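From the Reading Room
January 25, 2021

Well, friends, we made it through the holidays, and the letters you sent in after my October piece about keeping a household commonplace book have finally been read, every last one of them (some of them twice, with a cup of tea). I had asked whether anyone still copies things out by hand, and I expected a handful of replies. The shoebox on my desk will not close anymore, and I have moved on to a second one!

For those who joined us over the winter, a commonplace book is simply a notebook where you write down bits of other people's writing that you want to keep. A paragraph from a novel, a recipe your aunt read to you over the phone, two lines of a hymn, the instructions for bleeding a radiator. It has no order except the order in which things came to you, and that is a good part of the pleasure of it. My own is on its fourth volume. The first one is mostly poems I would be embarrassed to read aloud now, with a very long passage about sheep that I must have loved at the time.

Rin Kaneko wrote us a lovely four-page letter about her grandfather's books, which the family found in a dresser when they sold the house. He numbered his entries, all the way up to 1227, and the last is a weather forecast. She has been typing them up in the evenings, one page at a time, and she tells me the hardest part is his abbreviations. He wrote "w.k." after certain passages and it took her most of a year to decide it meant "well known," which I suppose was his way of scolding himself for copying out something everybody had already heard. She still isn't sure. If your family had a habit like that, please write and tell her what yours meant.

Several of you asked about paper and pens, so let me say what I use and then you can all disagree with me in the next issue. I like a sewn notebook that lies flat, unruled, and not too fine — a fancy book makes me shy, and then I put nothing in it. The Haddad stationery shop on the corner still carries the gray ones with the cloth spine, and they will order the larger size if you ask at the counter. For ink I have gone back to pencil. It doesn't fade the way my old blue ink did, and I can fix my spelling before the grandchildren get hold of it.

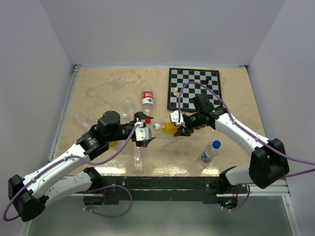 Two arms over a tan tabletop, one gripper open.

Now, on the matter of indexes. I had confessed in October that I never made one, and oh, did I hear about that. Khrystyna-Mariia Bondarchuk keeps hers on the last 20 pages of each volume, two letters of the alphabet to a page or thereabouts, with X, Y and Z squeezed together at the bottom of the final one. She enters a single word for each passage and the page number beside it. Her advice is to pick the word you would look for when you're tired. So a long, beautiful description of a storm at sea goes under "rain," and a letter about a broken engagement goes under "aunts," and she swears she can find anything in under a minute.

I tried it on my third volume over New Year's and got as far as page 41 before I ran out of patience. I will say this much for it, though. Going back through those pages I found a soup recipe I had been missing since my sister moved away, and we had it for supper that same night with the heel of a rye loaf. It needs more pepper than I wrote down.

A few of you asked if we might do a shared book, passed from house to house by mail, each person adding a page and sending it along. I love this idea. We would need a sturdy envelope, a list of addresses in a sensible order, and some understanding about how long anyone may hang on to it (I'm thinking two weeks, and I will be the first to break the rule). If you'd like to be on the list, send a note to the usual address with your name printed clearly. Please put "Passing Book" on the outside so it doesn't end up in the shoebox with everything else.

Next time I'd like to hear about the oddest thing you ever copied out, and whether you remember why.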